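Bedding notebook, guest room setup
May, entry started 2:15 in the afternoon
D.S.

Moved over to the bedroom after lunch. Same question as last week: how little work can we get away with and still have the bed look made. Today was the white duvet first, then the dark gray fleece.
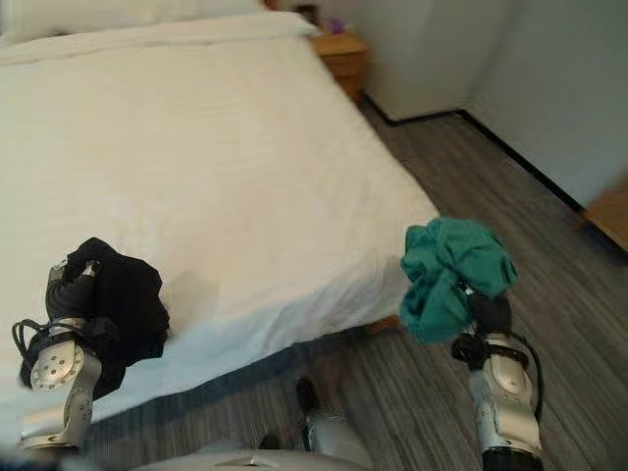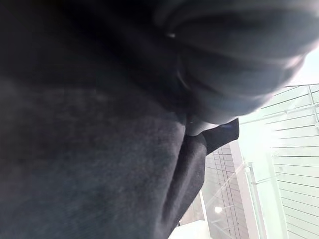
White duvet

Cover is the Traluvow one with the faint stripe. It has been through the wash 16 times by the tally on the laundry door and the stripe still reads fine from across the room. Wrinkles near the foot are soft and I left them alone. Ironing is out of the question for a guest bed, and steaming last week took 26 minutes, too long for what we got.

Side edge hangs straight enough. I worked from the foot, pulled the corner toward me, then went up the side with flat hands. Going from the pillow end down gave me a twist in the insert last time and I had to take the whole thing off and start over.

Pillow stays at the head, flat, no stacking. Tried it standing against the wall in the first session and it slid down each time.

Insert ties: two of the four had come undone inside the cover. Retied with a double knot. Check these again next wash.

Gray fleece

Harder than the duvet. It holds a fold wherever it gets pinched, and the ridge stays put after you let go. Smoothing across the ridge only moves it over. What worked better was to lift the near side, let it hang for a moment and lay it down again.

There is a dark tab on the gray piece. I want to use it as the marker for which end goes to the foot, so that the next person doesn't have to turn the whole thing around to find out. Need to check the other gray pieces in the closet for the same tab before I write that into the instructions.

Label says 400 g per square meter. Our kitchen scale disagreed but I had it folded over the sides of the pan, so don't trust my number. Weigh again on the floor scale.

It sheds. Lint on my sleeves after one pass, and some on the white cover where I'd leaned over. Lint roller should go on the supply list. Order of work matters for this reason: gray goes away before the white is finished, or do the white last.

Room

Nightstand stays where it is, there is enough space to get by on that side if you go sideways. Drawer to be emptied before the next session. Carpet needs a vacuum along the black baseboard, and under the foot of the bed too, where the lint ends up.

Still to do

Replacement cover from Mkhize: quoted 197 for the pair, waiting to hear if they'll sell one.
Try the Adoder clips on the insert corners in place of ties.
Refold the fleece in thirds and leave it overnight, see if the creases are worse in the morning.
Ask whether the short duvet is still in the hall closet.

Stopped at 4:40. Bed left made with the white on top.

Desta Seyoum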